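Jibrin run broke again, 14/12/2021

Quick one, its late. Left gripper stopped closing in the sim around the 100 mark, right one fine. No error, no warning. Just sat there open while the log said "grasp ok" every time. Lost 9 episodes before I noticed.

Blamed Flirel first. Wrong – rolled it back, same thing. Then the joint limits. Also fine. Turns out I'd swapped two lines in the config back in April and never ran the left arm long enough to hit it.
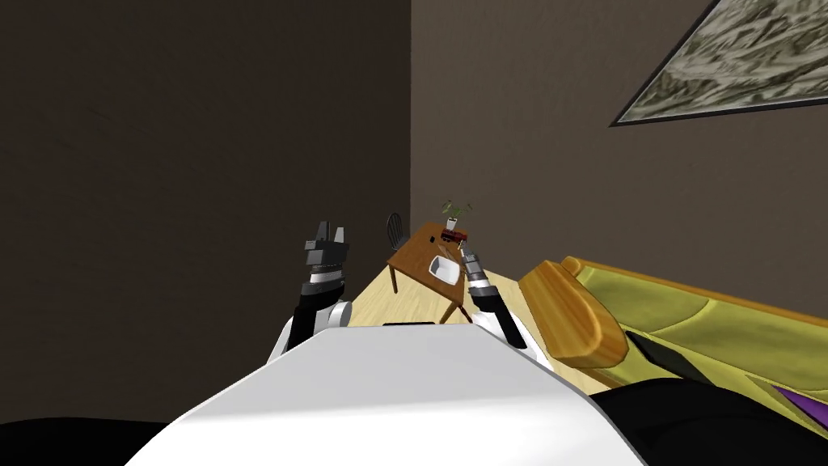

Anyway, fixed now, I think. Rerunning overnight with teh force check on. Will post the log if it dies again.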